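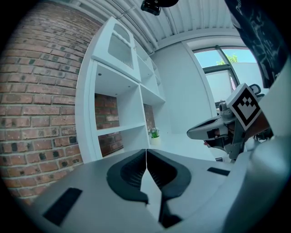 About Geraghty Upholstery School

Main > The School > About Us

Geraghty is a small school for people who want to learn upholstery by hand. We teach evening and weekend classes, a full-time course that runs for 10 months, and short summer workshops in July. Most of our students have never pulled a staple before they come to us. A few have worked in furniture shops for years and want to learn the traditional side of the trade.

The school was started by Gobnait Tully, who ran a repair shop in the front half of the building and began taking on students when customers kept asking if they could watch. The repair shop is still open. Students in the full-time course spend one morning a week there, working on real orders under supervision.

What we teach

Everyone starts with a drop-in seat, the kind that lifts out of a dining chair. It is a simple job and it covers most of the basics: stripping the old cover, checking the frame, tacking webbing, laying burlap and padding, and pulling a top cover straight. After that students move on to a stuffed stool, then a sprung seat, and then a full armchair of their own choosing.

We teach both traditional and modern methods. In the traditional classes the filling is horsehair or coir fiber, stitched into a firm edge with twine and a double-ended needle. In the modern classes we use foam, batting and a pneumatic stapler. Some students end up preferring one and dropping the other. We ask full-time students to finish at least 2 pieces in each before they decide.

Buttoning, piping and box cushions are taught as separate short courses. Deep buttoning takes longer than people expect, and we don't squeeze it into a weekend anymore. Machine sewing is part of the cushion course. You do not need to own a sewing machine, but if you have one at home, bring the manual with you and we will go through the settings.

We do not teach leather car seats, boat interiors or wood finishing. For loose joints and broken rails we show basic gluing and clamping. Anything past that goes to a furniture restorer, and we keep a list at the front desk.

Class size and hours

Evening classes run from 6 to 9 and have eight places. Weekend classes have six. The full-time course takes 10 students a year, and there is normally a waiting list by spring. Each student has a bench, a pair of trestles and a shelf for work in progress. Large pieces such as sofas and wing chairs have to be arranged ahead of time – we have storage for only a few.

The building is open to enrolled students for practice hours on weekday afternoons. An instructor is in the building but may be teaching, so please don't start a new stage of the work without asking. 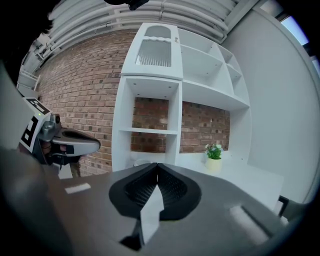 Tools and materials

Tools are provided for the first course. These are a magnetic hammer, a ripping chisel, a mallet, a web stretcher, shears and a set of needles. Students who go on to a second course usually buy their own, and we sell a starter roll called the Pava kit at the front desk for $65. It has everything except the shears, which are better chosen in person. Left-handed shears can be ordered.

Webbing, burlap, tacks and twine are included in the course fee. Top fabric is not. We keep a shelf of remnants at cost, and there are sample books you can borrow for up to two weeks. Our own Namari linen, a plain heavy weave in six colors, is made for us by a small mill and holds up well on seats. Please check with an instructor before you buy fabric elsewhere. Loose weaves and stretch fabrics are hard to handle on a first piece.

If you are bringing a chair from home, look it over for live woodworm. Pieces with fresh dust around the holes have to be treated before they come into the building.

The Skuvham fund

One place on the full-time course is paid for each year by the Skuvham fund, which was set up by a former student. It covers tuition and a Pava kit. Applicants write one page on why they want to learn the trade and come in for an afternoon at the bench. Experience is not required. The form is available at the front desk and is accepted until the end of July.

Visiting

You are welcome to stop by and look around before you sign up. Call first during the summer workshops, when parking behind the building is limited. The classroom is on the ground floor and there are no steps from the parking lot. The fabric shelf is upstairs, but staff can bring bolts and sample books down.

Deposits are returned in full if you cancel 2 weeks or more before a course begins. After that we will move you to a later class if there is room.

Filed under: The School, Upholstery Classes, Visitor Info

Page updated June 16, 2018

10 shares | 2 comments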